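4. Student Project: Object Retrieval on a Wet Surface

4.1 Course setting

The project described in this section formed the second half of the introductory robotics course at Nusunmont. Students worked in teams of two and were given 7 weeks to design, test and document one retrieval task on a small servo-driven arm. The course had previously ended with a written examination. In January the department approved a change to project-based grading, on the condition that each team keep a full record of its trials and submit that record together with its code.

Teams chose their task from a short list. The team whose work is reported here selected retrieval from a dark, reflective work surface with water on it. The task had been on the list for two earlier course years and had not been chosen, mainly on account of the difficulty of locating objects against glare.

4.2 Task definition

The work surface was a black board with an uneven coating, set into a white base. Before each trial the board was sprayed with water. The arm was required to locate a small block, close its gripper on it, and lift it clear of the board without touching any other object. A mug served as the obstacle in all trials. Its position relative to the block was changed between trials according to a printed schedule, which the team was not permitted to alter once testing had begun.

A trial was scored as a success if the block was held clear of the board for the required hold time and the mug had not moved from its starting position. Contact with the mug that did not move it was recorded separately and was not counted as a failure.

4.3 Control software

Motion was commanded through Perron, the control library used throughout the course. Students wrote their own approach and grasp routines on top of it. Trial records were kept in Skesness, a logging tool written by students of an earlier class and maintained by the department. Each record contained the joint commands, the time of each gripper command, and a free-text note entered by the student supervising the trial.

The first version of the approach routine moved the gripper in a straight line toward the block at a fixed height. This worked when the mug was placed well to one side, but left little clearance when the two objects were close together (Figure 3).
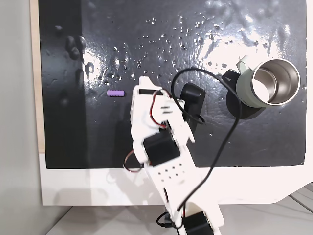 Figure 3. Approach toward the block with the mug on the opposite side of the gripper.

The second version divided the approach into two stages. The arm first moved to a point above the block and then lowered the gripper with its fingers already open to the required width. The team also reduced the speed of the final stage after reviewing its own notes, in which overshoot was the most common remark.

4.4 Assessment

The final assessment was held on February 21, 2019, and consisted of 40 trials per team. Instructors graded the trial record, the code and a short oral defense. The Vorus rubric, in use in the department's other laboratory courses, was applied without changes. Under this rubric the success rate carries less weight than the student's account of why individual trials failed, and teams were informed of this at the start of the project.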